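Roscoe Ferreira has been pulling buckthorn out of the Lenier tract since before anyone wanted the land back, and he does not recommend it as a hobby. "You cut one stem and it holds a meeting," he says. "In spring you get the minutes."

The tract, 80 acres of wet meadow north of Mastow, had gone to brush by the time he moved in next door. He started with a handsaw and, he admits, a poor attitude.

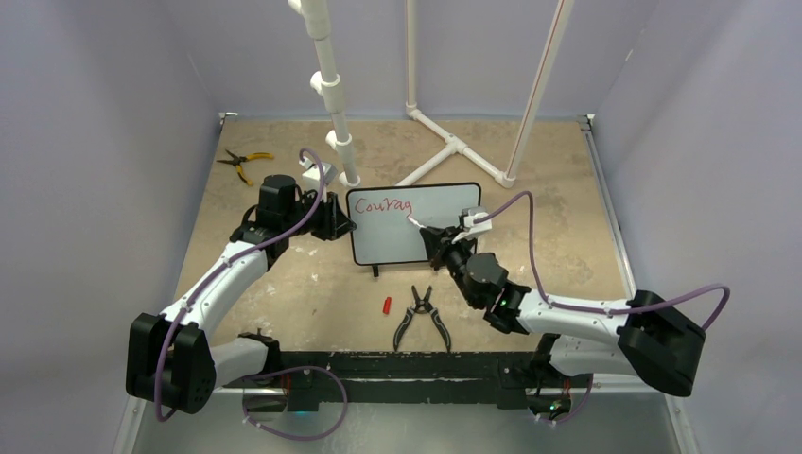
The sedges were the surprise. Once the shade came off, tussocks appeared along the ditch that he hadn't planted and couldn't name. A neighbor, Demetrius Dvorak, could. "Demetrius can name anything with a triangular stem," Ferreira says. "It makes him slow company on a walk."

The two now cut in February, when the ground is frozen and the mud can't keep a boot. Last winter they burned 219 brush piles. Ferreira kept the tally on the barn door, mostly to show his wife where he'd been.

Would he take on the 400 acres across the road, if the owner ever sold?

"No," he says, and then talks for a good while about where he'd put the gate.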